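The little green shelf, four months in

February 16, 2022

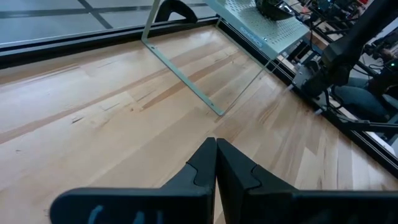 I promised Kim I would write up the shelf situation, so get comfortable, because I have a lot to say about a piece of bent metal.

Back in October I got fed up with my work table. I love that table. It's butcher block, pale as oatmeal with darker streaks running through it, and I oil it more often than I call my relatives. But everything I own was sitting flat on it, and every time I wanted to start something I had to shove it all to one side first. Then shove it back. Then find the scissors!

What I needed was a second level. I looked at the big wooden risers from Komwood (beautiful, very heavy, way more than I wanted to spend) and then found a light sage green metal one in the Lanness catalog for $29. The top is punched all over with little round holes and the legs are thin metal loops that sit flat on the table. I ordered it mostly for the color, I'll admit that. Sage green on pale wood makes me happy at seven in the morning, before coffee.

So how has it held up? Pretty well! The holes are the best part. Crumbs and thread ends fall right through, and I can hang S-hooks off them if I get the small kind. The regular ones from the hardware store are too fat, so measure before you buy a whole bag like I did. They're in a drawer now if anybody local wants them.

The open space underneath is good too. I slide my cutting mat under there, and a flat tray with whatever I'm in the middle of. Anything taller than a coffee mug has to live somewhere else, and I've made my peace with that.

Things I don't love: it scoots. Metal on oiled wood is slippery, and if I bump the shelf with my elbow it goes for a little trip. Bảo Tiêu told me to put clear bumper dots under the bottom rails, which I tried, and they peeled off after a week (probably the oil). Next I'm going to try a strip of that rubbery drawer liner, trimmed so it doesn't stick out. If that fails I may just learn to watch my elbows.

Also, please wipe the wood under it now and then. I didn't for the first month and ended up with a dusty outline of the feet that took some serious rubbing to get out. Now I lift it every weekend, wipe, add a dab of the Harnari board wax if the grain looks thirsty, and give it an hour before I set anything back down.

A couple of you asked whether I'd get a second one and stack them. I'm tempted, but the scooting worries me, and two levels of scooting sounds like a broken teapot. Ask me again once I've tested the drawer liner.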